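Category: Guides > Dishwashing and Storage > Manual Sections

Section 4. Unpacking, Inspecting and Storing Dinnerware

This section applies to the Zellora wide-rim range and to any other glazed or coated dinnerware kept in Skonoseck stacking crates. Read Section 2 (Choosing a Location) before you start. Complete the steps in the order given.

4.1 Before you begin

You will need:
- one clean, dry crate for each stack
- two lint-free cloths
- a folded towel or a rubber mat, large enough to take one plate laid flat
- mild dish soap and warm water
- felt or paper separators, one for each plate

Set the crate on a level floor or a low, stable bench. Do not place it on a chair, on a rolling cart with unlocked wheels, or on top of another crate that is not fully seated. Leave enough clear space beside the crate to lay a plate down without reaching over the stack.

CAUTION: Dinnerware may have been damaged in transit. Do not reach into a closed carton. Open all four flaps, fold them back, and look for broken pieces before putting a hand inside.

4.2 Removing plates from the carton

1. Lift out the top layer of packing paper and set it aside. Keep it until the inspection in 4.3 is finished.
2. Take hold of the first plate by the rim, with the thumb on the upper face and the fingers underneath.
3. Raise one side of the plate until it clears the plate below, then lift. Do not slide plates across each other. The unglazed foot ring of one plate will mark the glaze of the next.
4. Bring the second hand to the opposite side of the rim as soon as there is room for it.
5. Lay the plate flat on the towel or mat, face up.
6. Repeat until the carton is empty. Check the paper for loose chips before you discard it.

NOTE: A plate with a wide rim is heavier at the edge than it looks. If the plate starts to tip, lower it to the mat and take a new grip. Do not try to correct it in the air.

4.3 Inspecting the surface

Inspect each plate under a single lamp or beside a window. Overhead strip lighting hides fine scratches.

1. Hold the plate at a steep angle to the light and turn it slowly through one full circle.
2. Watch the reflection as it crosses the well. On an undamaged surface it moves without a break, except where it passes over molded relief.
3. Check the relief pattern. Rings and center motifs are part of the molding and should feel smooth under a fingertip.
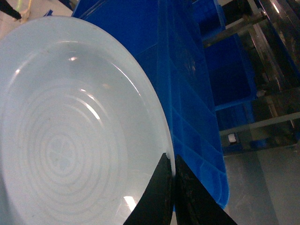
4. Run a dry cloth once around the rim. If the cloth snags, mark the spot with a wax pencil and look at it again under the lamp.
5. Turn the plate over and check the foot ring for cracks. A crack at the foot ring is a reason to reject the plate, even when the face is clean.
6. Wipe off any gray specks with a damp cloth. Specks that wipe off are packing dust. Specks that stay may be pinholes in the glaze – see Table 4 at the back of this manual.

Long, bright streaks that shift position when the plate is tilted are reflections and need no action. A line that stays in the same place at every angle is a scratch or a hairline crack.

CAUTION: Do not use a plate with a hairline crack for hot food. Set it apart and follow the return procedure in Section 7.

4.4 First wash

1. Wash each plate by hand in warm water with a small amount of mild soap.
2. Follow the rings with a soft brush, working outward from the center.
3. Rinse under running water and stand the plate on edge in a rack.
4. Dry with the second cloth. Water left in the grooves of the relief will leave mineral marks.

Do not use steel wool, scouring powder or the rough side of a sponge. After the first wash, plates marked as dishwasher safe may go in the lower basket with at least one empty slot between them.

4.5 Loading the crate

Plates may be stored flat or on edge. Flat storage is preferred for anything used less than once a week.

Flat storage:
1. Place a separator on the floor of the crate.
2. Lower the first plate level, using both hands.
3. Add a separator, then the next plate.
4. Stop at 16 plates, or when the top rim is level with the crate's uppermost rib, whichever comes first.

Storage on edge:
1. Fit the Vasylenko divider insert and press until both ends click.
2. Stand one plate in each slot, all faces pointing the same way.
3. Fill any empty slots with folded cloth so that the plates cannot lean.

NOTE: Ribbed crate walls collect grit. Brush out the grooves before loading and again at each seasonal change of stock – for most households this falls in December.

4.6 Moving a loaded crate

Two people should carry a full crate. Lift by the molded handles only, keep the base level, and put it down flat on all corners at once. Do not drag a loaded crate across tile or concrete.

Related sections
Section 2. Choosing a Location
Section 5. Bowls, Cups and Lidded Pieces
Section 7. Returns and Replacement Parts
Valtuvitz shelf brackets: load limits and spacing
Fitting the Vasylenko divider insert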